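Flinar Council Tracker, second edition: a review

Jul 28, 2021
By Viola Ferraro

Flinar is a desktop program for people who follow local government closely: reporters at small papers, tenant groups, clerks' offices, and the kind of resident who reads agendas. It collects meeting notices, agendas, minutes and recorded votes from town and county websites, stores them on your machine, and lets you search them together. I ran the second edition for 26 days in June and July, following five public bodies, and compared it with Vitale, which I have used for two years.

Setup takes patience. You give the program the address of each body's document page, and it tries to work out which links are agendas and which are minutes. On three of my five bodies it sorted them correctly on the first pass. The county planning board posts everything as "Packet," with the date in a different order each month, and Flinar filed the lot under Other. You can write a naming rule to fix this. The rule editor uses plain fields (begins with, contains, followed by date) and I had a working rule after nine attempts. The error messages did not help much. "Pattern incomplete" appears for four separate problems.

Once the sources are in place, the program checks them on a schedule you choose. I set it to every two hours. A changed agenda shows up as a new version beside the old one, with added lines in one color and removed lines in another. Late changes to an agenda are a large part of what I cover, and the comparison view is the main reason to buy this program. It handles moved items properly. Vitale treats a moved item as one deletion and one addition, and on a long agenda that makes the list of changes close to useless.

Votes are less reliable. Flinar reads the minutes and builds a table of motions, movers, seconders and results. Where the clerk writes a roll call, the table was right every time I checked it. Where the clerk writes "motion carried, one opposed," the program puts a dash in the name column, as it should, but then leaves that vote out of the yearly totals without any warning. A member who opposes things mostly by voice will look like a member who never opposes anything. Loredana Marino, who edits our county pages, caught this before I did. Until it is fixed, do not print a total from this screen.

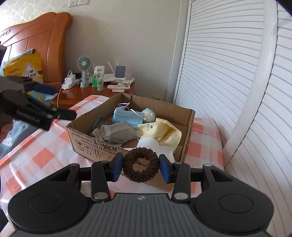
Search is fast and mostly literal. Typing "zoning" does not find "rezoning" unless you tick Partial words, and that box clears itself each time the program is restarted. Quotation marks work, and so does leaving out a word with a minus sign. Reference numbers are the weak point. Ordinances, contract files and state forms are full of codes with slashes and hyphens in them, and the program breaks these apart before it indexes them. I tested it on a purchasing file for school lunch containers that cited product standards in the style of the GB/T29601-2013 printed on the cardboard box in the photo. A search for the full code returned every page with "2013" on it. Putting the code in quotation marks brought the list down to the right pages, but only when the slash was replaced with a space. The manual says nothing on this point. Ubaldo Villa at the support desk confirmed the workaround by email and said a setting for codes is planned.

Scanned documents are read with built-in text recognition. On clean scans it is good enough to search and not good enough to quote. On faxed pages, and two of my bodies still post them, expect gaps. You can correct the text by hand, and corrections survive an update to the source file, provided the page count stays the same.

Export covers plain text, spreadsheet and a linked PDF. The spreadsheet export drops the source address of each document. The PDF keeps it. I do not understand the difference, and I had to paste addresses back in by hand for a records request.

Speed and storage were fine. My archive came to just over 9 gigabytes, most of it planning maps. The program can skip attachments above a set size, and I recommend setting this on the first day. The archive folder can be moved to another drive, but only from the menu. If you drag it there yourself, the index has to be rebuilt, and that ran overnight on my laptop.

Alerts go out by email or on screen. They can be tied to a word, a person or a parcel number. An alert on a person's name also fires on the attendance list, so an alert on any sitting member will fire for every meeting. Use the Exclude header option — it is under Advanced, second tab.

A single license covers one user on two machines. The newsroom license adds a shared archive, which I did not test. Morena Sanna, on our city desk, has used it since the first edition and reports that two people editing the same naming rule will overwrite each other.

For: version comparison, sensible scheduling, archive kept locally.

Against: vote totals, handling of codes, error messages, spreadsheet export.

I am keeping Flinar for agendas and staying with Vitale for votes. If you follow only one body and its clerk posts tidy files, the free edition has the same comparison view and a limit of two sources.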